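# Helping a New Kid Find a Seat at Lunch

If you've ever walked into a cafeteria holding a tray and not known a soul, you'll remember how long that walk felt. My niece changed schools last year, and I learned a lot from watching her (and from pestering her with far too many questions over dinner!). So this one is for students who'd like to be kind to a newcomer and aren't sure how to begin.

**1. Say hello before lunch.** Catch them in homeroom or at the lockers. Tell them your name and ask theirs, and if you didn't catch how to say it, ask again. My friend Ursina Zürcher went through most of ninth grade with the wrong vowels because people were too shy to check.

**2. Make the invitation plain.** "You should sit with us sometime" is friendly, but it leaves a person guessing. Try "We're at the table by the window, come find me," or better still, walk over together.
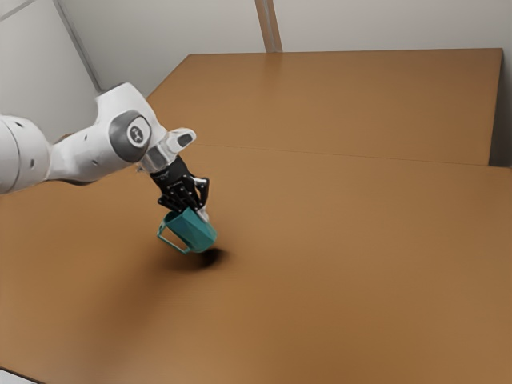

**3. Bring them into the talk.** Old friends have old jokes, and that's lovely, but stop now and then to fill in the story. Ask about something easy, like a show or the bus ride or what the food was like at their last school.

**4. Ask again tomorrow.** One lunch is nice, and a second one tells them you meant it. If they'd like to eat alone or read, that's fine too, and you can just wave. Jomar Villanueva, who sat with my niece that first week, asked her three days running before she said yes, and they still split a bag of chips most afternoons.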